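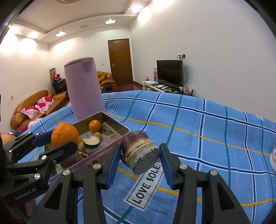

**Prulon moves 22 packing staff to gripper work**

6/3/25

Prulon has reassigned 22 employees from its hand-packing lines at the Millet site to a new group that records handling tasks with hand-held grippers. The recordings are used to train the robot arms the company is installing on its mixed-goods line. The change took effect this week and follows a trial that began in December.

The packing lines handle gift baskets and small household orders, where the contents differ from one order to the next. Fixed automation covers cartons of uniform size. Fruit, cans, mugs and other items of uneven shape are still packed by hand.

Under the new arrangement, an employee works with a two-finger gripper in each hand. The fingers have rubber pads, and the operator opens and closes them while a camera on the tool records the movement. The tools are used without a robot arm attached. Recording takes place in ordinary living rooms as well as on site, so that the data includes furniture, fabric and room lighting. Goods are set out on a bed or a table. A typical task is to lift an orange over a tray, hold it between the pads and set it back down among the other pieces.

A shift is divided into sessions of 60 minutes with a break after each. The group's quota is 200 accepted recordings per person per week. A recording is accepted if the item stays in view of the camera, the grip closes without crushing the item, and the item is released at rest. Dropped items are logged under a separate code and do not count toward the quota, although Prulon keeps the files.

Florian Gaillard, who manages the Millet site, said the rejection rate was higher than planned in the first month of the trial. Most rejections came from fast wrist turns, a habit carried over from the packing line. Operators now receive two days of instruction before their recordings count.

"The people who pack quickly had the most to change," Gaillard said. "On the line you turn the item while you're already reaching for the next one. The gripper has to finish one thing first."

Pay grades stay the same for the rest of the year. The piece bonus does not carry over. It has been replaced with a flat supplement, and the two amounts differ depending on how fast an employee used to pack. Josiane Maillard, who represents the site's hourly staff, said the slower half of the group came out ahead and the faster half lost money. She has asked the company to publish the calculation.

The physical load has also changed. Packing required standing, walking and lifting full cartons. Gripper work involves little lifting, but the hand stays closed on the grip for long periods and the wrist carries the weight of the tool. Prulon has issued padded sleeves and allows operators to swap tasks halfway through a session. A two-handed task, with one item in each gripper, is limited to one session per shift.

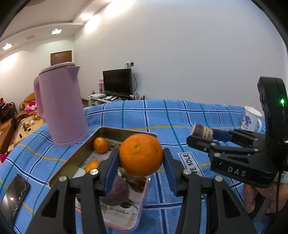
Armelle Picard said the work is quieter than the line and harder on the thumb. She would like the swap to be written into the schedule, as it is now left to whoever is running the session. She also said that operators are told how many recordings were rejected but are seldom told which ones, and that this makes the quota difficult to plan for.

Gaillard said a review screen showing each rejected file will be added to the upload station. He gave no date.

The arms are supplied by Nusico and will be installed in two stages. The first stage covers cans and boxed goods. The second covers fruit, which has a higher damage rate in tests and will remain a hand-packed category until that rate falls to the level of the manual line.

Prulon employs 433 people at Millet. The company said it plans no layoffs in connection with the first stage and has made no commitment on the second. Staff in the recording group keep the right to return to packing for one year, provided the position still exists. Maillard said that last condition will be raised at the next site meeting.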